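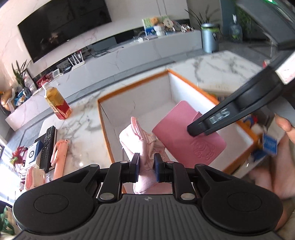 ## 4.3 Aligning two gripper streams

Storkeck Sync merges the left and right recordings of a two-gripper session into one episode file. Run it before segmentation. Pose tracking must already be complete for both streams.

1. Open the session folder and select **Streams > Pair**. The tool lists every recording that has a valid pose track.
2. Assign one recording to `left` and the other to `right`. The order sets the sign of the relative pose, so a swapped pair produces mirrored trajectories.
3. Set `max_offset_ms` to 618. Pairs with a larger clock offset are rejected and written to `unpaired.log`.
4. Select **Estimate offset**. The estimator compares jaw-width curves first, then refines the result on camera motion.
5. Check the residual in the status bar. A residual of 8 ms or less is accepted automatically. Above that, drag the lower curve by hand until the closing edges line up.
6. Select **Write episode**.

**Note:** Soft items such as cloth compress between the fingers, and the jaw-width curve flattens slowly instead of stopping at a step. For these, set `edge_mode` to `slope`. Rigid items, boxes and bottles work with the default, `step`.

**Note:** When the second gripper is visible in the first gripper's view, its arm can be picked up as static background. Turn on `mask_peer` – the mask is computed per frame and adds to processing time.

**Caution:** Do not run **Write episode** twice on the same pair. The second run overwrites manual offsets without a prompt.

### 4.3.1 Tracking loss on plain surfaces

Glossy walls and large dark screens give the tracker few stable features. If the pose track breaks into more than 4 segments, raise `feature_budget` to 870 and rerun tracking on that stream only. Leave the other stream as it is, then repeat steps 4 to 6.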